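**Jinham Open, final day**

1/ Kenneth Tennant won the Jinham Open this afternoon. He drew with Black against Berwyn Gethin in the last round and finished half a point clear on 7 out of 8.

2/ The game was a Berlin, 31 moves, never much in it. Gethin had to win and tried h4 early, but the queens came off and that was that.

3/ Tennant's rating performance was 2,343. His only loss was in round three, a rook ending he said he should have held – I looked at it afterward and I agree.

4/ There were 146 players across all sections, with up to 100 boards going at once on the team day.
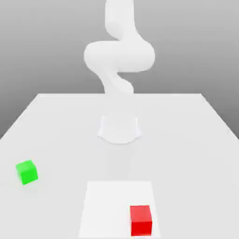
5/ Gethin takes second on tiebreak. He also gets the best game prize for his round five win, the one with the exchange sacrifice on c3.

6/ Games from the top boards go up tonight. Round six is missing two scoresheets, so if you played on board four or nine please send yours in.

7/ Next one is Zuludby in February. Same time control, entries open now.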